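Von: Mayuree Khunthong
An: Liste Lernende Greifer
Datum: 19. Jan. 2021
Betreff: Re: Wie viele Beispiele pro Aufgabe, und wie unterschiedlich?

Hallo zusammen,

erst einmal ein herzliches Dankeschön für die vielen Antworten auf meine Frage vom Oktober, ich habe sie alle gelesen, manche sogar mehrmals, und wollte mich eigentlich schon viel früher wieder melden. Dann kam der Umzug nach Skonholm dazwischen und danach die übliche Sucherei nach Schrauben, Netzteilen und der einen Kiste, in der dann doch alles lag. Jetzt steht der zweiarmige Platz aber wieder, und wir sammeln fleißig.

Zur Erinnerung, was ich damals geschrieben hatte:

> Wir möchten bei Devarari ein Modell allein aus ferngesteuerten
> Vorführungen lernen lassen, also ohne Simulation. Die Arme sollen
> Dinge in Eimer einsortieren und wieder herausholen. Ich frage mich,
> ob wir lieber sehr viele Durchgänge mit immer gleicher Anordnung
> aufnehmen oder weniger, aber dafür jedes Mal etwas verschieben.
> Wie macht ihr das? Und wann hört ihr auf?

Die meisten von euch haben zum Verschieben geraten, und so halten wir es nun auch. Die Grundausstattung bleibt gleich: drei Eimer nebeneinander in Rosa, Lila und Türkis, links und rechts je ein Arm, dazu ein Tuch und allerlei Kleinkram, der ruhig ein bisschen im Weg sein darf.

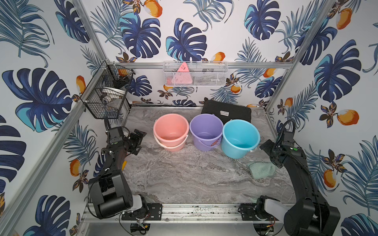 Vor jedem Durchgang verändern wir irgendetwas, mal die Reihenfolge, mal den Abstand, mal nur die Stellung der Henkel. Gerade die Henkel habe ich anfangs sträflich unterschätzt! Wenn einer nach vorn hängt, greift man als Mensch am Steuer ganz anders zu, als wenn er hinten liegt, und das Modell muss ja beides einmal gesehen haben. Wir schreiben deshalb zu jedem Durchgang eine kurze Zeile ins Protokoll: wer gesteuert hat, was verändert wurde und ob die Person selbst zufrieden war. Letzteres klingt vielleicht albern, hat sich bei uns aber sehr bewährt, denn beim Aussortieren ist man dann viel schneller.

Inzwischen haben wir 2466 Durchgänge, davon 535 mit Stoff oder anderem weichen Material. Die weichen Sachen sind mein Sorgenkind und, das gebe ich gern zu, auch mein Lieblingsthema. Ein Eimer hat einen Rand, den findet man immer wieder. Plüsch gibt nach, Schnüre rutschen über die Finger, und was von der festen Kamera aus nach einem sauberen Griff aussieht, ist aus der Nähe manchmal nur ein halber. Seit wir die Bilder vom Handgelenk mit aufzeichnen, fällt uns die Beurteilung deutlich leichter, auch wenn dort vieles sehr nah und entsprechend unscharf ist.

Bei festen Schalen mit weichem Innenleben kommt beides zusammen, und da sind wir uns am Tisch auch nicht immer einig, was ein guter Griff ist: am harten Rand oder lieber mit einem Stück Futter dazwischen? Wir nehmen im Moment beides auf und vermerken es.

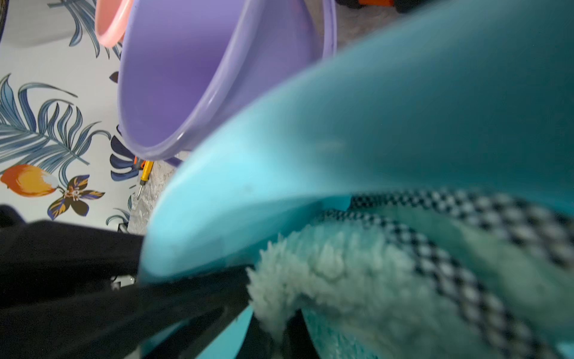
Sriwong schrieb mir dazu neulich, man solle solche Griffe auf keinen Fall mischen, ohne sie getrennt zu kennzeichnen, sonst lerne das Modell einen Mittelweg, den kein Mensch je vorgeführt habe, und der gehe dann zuverlässig daneben. Lieber erst 500 Durchgänge mit der einen Art, dann trainieren, dann die andere dazunehmen und vergleichen.

Das leuchtet mir ein, nur würde es unseren Zeitplan ziemlich durcheinanderbringen. Mein Kompromiss wäre, die Kennzeichnung nachzutragen und 2 Modelle zu trainieren, eins mit allem und eins nur mit den Griffen am Rand. Hat jemand von euch so einen Vergleich schon gemacht? Mich würde vor allem interessieren, ob ihr halb gelungene Versuche mit anschließender Korrektur drin lasst. Ich neige dazu, sie zu behalten, weil das Modell ja auch lernen soll, noch einmal neu anzusetzen.

Das Protokollformat heißt bei uns Grirnari und ist eine schlichte Textdatei mit einer Zeile pro Durchgang. Wer sie haben möchte, schreibt mir bitte direkt, dann schicke ich auch gleich die Anleitung für neue Leute am Steuer mit. Die müsste ich vorher nur noch ein wenig aufräumen.

Viele liebe Grüße aus Skonholm
Mayuree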